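Visit Report: Open Day at the Trurkarley Woodshop

On October 24, 2022, members of our education staff attended the open day at the Trurkarley woodshop. The visit lasted three hours and was hosted by Neema Owino, who manages the building.

The tour began in the lumber store, where boards are stacked by species and left to rest before cutting. Mr. Koech then led the group to the glue-up benches. He explained how strips are sorted by color and how the grain is matched — a slow task, and one that the shop still does by eye. Visitors were invited to sort a short stack themselves.

The final room held finished work, including boards and children's blocks. Staff answered questions about care and sanding. Our group asked about school orders, which are accepted for up to 1131 pieces at a time. The next open day is planned for December.

We thank Trurkarley for its welcome. On the light-colored board were small blocks, with a blue cube and a blue triangular prism among them. 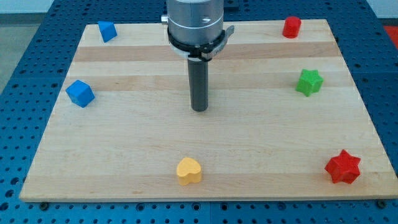

Upendo Kioko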